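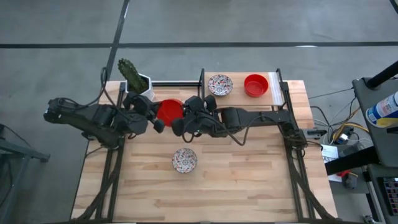
Brorora 352 keeps stalling at junctions once it's warm, fine when cold

Posted by marshlane_plodder in Motorcycles > Running problems

Hello all, hoping some kind soul can help me because I'm running out of patience and my other half is running out of sympathy.

I have a Brorora 352, the older one with the carburettor, which I've owned for six years and love dearly even though it's slower than some bicycles. It lived in the shed all winter under an old bedspread, and I brought it out in March feeling very pleased with myself. It started on the third kick with the choke on, settled down nicely, and I thought well, that's that for another year.

The trouble is what happens when it's warm. I ride from Astport over to Brinport most mornings and for the first half of the trip you'd never know anything was wrong. Then I come down to the roundabout by the retail park, pull the clutch in, and the revs drop and drop and it just dies. No bang, no smoke, it simply goes to sleep. It will start again straight away if I give it a bit of throttle, but then I have to hold the revs up with my wrist the whole time I'm waiting, and I feel a proper lemon sitting there blipping away like a teenager outside the chip shop. On the open road it pulls perfectly well and I can't feel any hesitation.

Things I've done so far: drained the old petrol and put fresh in, cleaned the spark plug (it was a bit black and sooty but I've seen worse), and turned the tickover screw up. Turning the screw up helped for a couple of days, but now it races when I first come off the choke and still dies when it's hot, so I've ended up with the worst of both. I've also checked the air filter and there was nothing living in it, which is more than I can say for last year.

I'm reasonably handy and have a decent set of spanners, but I've never had a carburettor apart on this bike or any other and I'm a little nervous of springs flying off behind the freezer. The garage in Brinport can't look at it until June. Is this something I can sort out at home, and where would you start? I don't want to buy a load of parts on a guess. Any help very gratefully received, and sorry for going on!

tappetsandtoast

Oh you poor thing, I know that roundabout and I know that feeling. I had exactly this with mine a while back and went round in circles for weeks, so let me try to save you some of the bother. You can certainly do this at home. The carb on the 352 is a very friendly little thing and there's only really one spring to worry about in the bit you'll be taking off.

What you describe sounds to me like the pilot jet, the tiny jet that looks after the engine at tickover and just off it. Once you're moving along with a bit of throttle the main jet does the work, so the bike feels lovely on the open road and you'd never suspect a thing. Petrol left in the float bowl over the winter goes sticky and leaves a sort of varnish behind, and the pilot jet has such a small hole that it's the first to suffer. With the choke on, the engine gets extra fuel from elsewhere and hides the fault. Your sooty plug muddies the water a bit, but I'd put that down to you using the choke longer than usual and all that pottering about with the screw.

I'd go about it in this order, and do please stop as soon as it's cured!

1. Check the choke is really going all the way off. The cable on these gets stiff where it bends under the tank, and if it hangs partway the engine will run rich once it's warm and die on you in just the way you describe. Push the plunger home by hand at the carb end and see whether it moves. If it does, then oil the cable, go for a ride and report back, because you may be finished before the kettle's boiled.

2. With the engine cold and the petrol tap off, put a jam jar under the carb and undo the drain screw. Let it run into the jar and leave it to stand for a while. If there's water in there it will sink to the bottom as a separate layer, and bits of rust will show up too. If you've got rust, the tank wants looking at first or you'll be doing all this again by the summer. Keep well away from the boiler or anything else with a flame while you're at it, and have the door open.

3. Take the float bowl off. You can do this with the carb still on the bike if you loosen the clamps and twist it towards you, though I find it less fiddly to have the whole thing off and sit down with it somewhere comfortable and well lit. Do use a screwdriver that fits properly. Those screws are made of cheese, and once you've chewed the head of one you'll be saying words that will upset the neighbours. Put everything down in the order it came off, on a light coloured cloth or tray, and take a picture on your phone as you go.
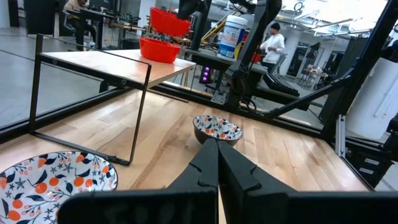
4. Unscrew the pilot jet and hold it up to the light. You should see a clean round pinprick of daylight through it. If you can't, soak it in carburettor cleaner and blow it through with compressed air (with goggles on please, that stuff gets everywhere and it stings like billy-o). Try very hard not to poke it with wire. It's soft brass and you'll make the hole bigger without meaning to. A new jet is cheap enough that if it won't come clear with a good soak I'd just buy one.

5. Do the little passages in the carb body as well, the ones the jet screws into. I missed this the first time round, put it all back together feeling terribly clever, and had the same fault the very next morning.

6. When it's all back together, warm the bike up properly before you touch the tickover. I mean a real ride, 10 miles or so, because a few minutes ticking over in the drive won't do it. Then set the tickover screw back to where it was before you started fiddling and adjust the mixture screw gently until the engine is at its happiest. Count the turns from fully in before you disturb it and write them down on something you won't throw away. Don't wind it in hard or you'll damage the tip.

One more thing, and I only mention it as it caught out somebody at our club: have a look at the rubber stub between the carb and the cylinder head. They go hard and crack with age, and a small crack can open up as it gets warm and let in air where you don't want it. Bend it a bit with your fingers while you have the carb off and you'll soon see.

Do let us know how you get on, I'll be thinking of you at that roundabout.

brinport_biker

Sell it and get a Shokri 298. Fuel injection, never stalls, job done. Had mine since new and all I've ever done is put petrol in it. Smaller engine than yours on paper but you won't notice.

(If you must keep it, I'd say valves.)

oldgreenshed

I wouldn't be in a hurry to sell anything, but I do think the gentleman or lady above has tucked a good point away in those brackets. I ran one of these for donkey's years and the valve clearances do close up as the miles go by, and when they're too tight you get precisely this, a bike that starts well from cold and goes off its tickover as it heats up. Everything grows a little with the heat and the valve doesn't quite sit shut any more. It's always worth checking before you start blaming the carburettor, and it costs you nothing but an evening.

You need the engine stone cold, so leave it overnight. Plug out, inspection caps off, and turn the engine over slowly by hand until the piston is at the top with both rockers loose. I put an old tea towel over the hole in between because I once dropped a nut down there and had the magnet out until bedtime.

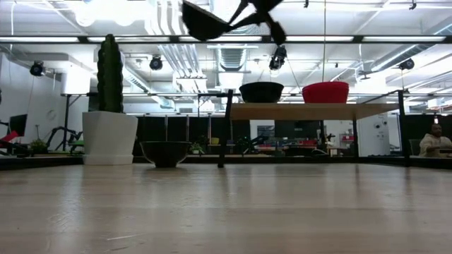

The feeler gauge should slide through with a slight drag, a bit like pulling a piece of paper out from under a mug. If it won't go in at all you've very likely found your trouble. The figures are in the owner's handbook, and please use the ones in there and don't take them from a forum, mine included, as they changed partway through production and the early and late engines look the same from the outside. Hold the adjuster still with one spanner while you nip up the locknut with the other, then check it again, as it nearly always moves a touch when you tighten it. New rubber rings on the caps if the old ones have gone flat.

After that I'd follow the advice about the pilot jet to the letter, it's very sound. I'd only add that the spark plug cap on these can play up with heat as well. Unscrew it from the lead, trim a tiny bit off the end of the lead if there's enough slack, and screw it back on firmly. Mine had gone green in there and I'd been riding it like that for goodness knows how long.

And for next winter, turn the tap off and drain the float bowl before the bedspread goes on. I do mine the same evening I put the bike away, otherwise it gets forgotten until after Christmas.

marshlane_plodder

Thank you all so much, what a lovely lot you are. I've just been out to the shed and the choke plunger did move when I pushed it, only a smidge, but it definitely moved! I've dribbled some oil down the cable and left it hanging overnight. I'll check the valves tomorrow evening before I go near the carb, as I can't run it with the cable off anyway. Not selling it, sorry brinport_biker, though I did have a quick look at the Shokri in blue.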